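Pustville Tech > Phones & Gadgets > Get Involved > Testers Wanted

Testers wanted: live with a power bank for a few weeks and tell me everything

2018-10-18

I'm putting together a small group of regular people to try out power banks and wall chargers at home, and I'd love for you to be one of them.

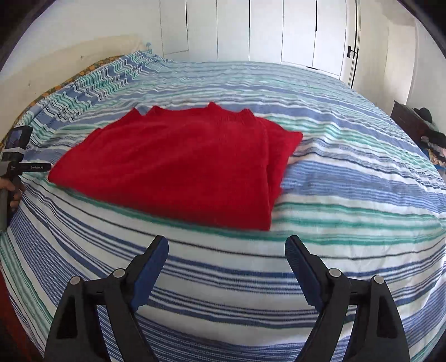

You don't need to be an engineer. I'd almost prefer it if you weren't! I've been writing about phone batteries on this site long enough that I no longer use a charger like a normal person. I plug things in with a meter on the cable and a notebook next to me. What I want now is somebody who tosses a power bank in a bag, forgets it for three days, digs it out at a bus stop and gets annoyed at it.

What we're testing

There are two products in this round. The first is the Wundutau, a slim power bank that claims to refill a mid-size phone in well under an hour (we'll see). The second is the Ultitz wall charger, with one fast port and one regular port. I've had both on my desk for a while and I have opinions, but I'm keeping them to myself until your notes are in. If I tell you now that I think the button on the Wundutau is in a dumb spot, that's all you'll notice. Oops.

Who I'm looking for

I have room for 75 people. You should:

- be 18 or older and live in the US
- use a phone with a USB-C port as your main phone (sorry, no micro USB this time, I know, I know)
- be okay with charging mostly with the gear I send you, from the day it shows up through the middle of December
- write at least a few sentences twice a week in the online log

It would be great to get a mix. Last round was nearly all people who work at a desk next to an outlet, and the results were kind of boring. So if you drive for a living, work nights, have teenagers who steal every cable in the house, or camp a lot, please say so when you write in. Older phones are very welcome as long as the port fits. I'm also short on people with big phones, anything with a battery of 4000 mAh or up.

What you'd be doing

Mostly just charging your phone. Each time you do a full charge, jot down the start percentage, the end percentage and how long it took. A guess is fine if you marked it as a guess. Then there's the log, where you can ramble. Did it get warm in your pocket? Could you find the port in the dark? Did your phone say "charging slowly" for no reason you could figure out? I read all of it, even the complaints about the cable (everyone complains about the cable).

There's one slightly fussy part. For a single weekend I'll ask you to go back to your old charger so we have something to compare against. Renato Javier set up the log and he'll send a reminder when it's time to switch.

If anything swells, smells funny or gets too hot to hold, stop using it right away and email me. You'll still get paid.

What you get

You keep the charger or power bank you tested, and there's a $40 gift card when your last log is in. I pay shipping. I can't let you pick which product you get, but you can tell me if one of them would be useless to you. The makers don't see your name or your notes before I publish, and they have no say in what goes up.

How to apply

Send an email to Tharun Poojary (that's me) through the contact page, with "Edet round" in the subject line. Edet is just what we call the tester group, so don't go looking for a product by that name. Tell me:

- your phone model and how old it is
- what you charge it with now
- what a regular day looks like for you and your battery
- your state (no street address yet, please)

Keep it under 300 words if you can. I'm reading these in the evenings after work, so give me a week or so to get back to you. If you were in the last round you can apply again, but first-timers get first pick of the spots.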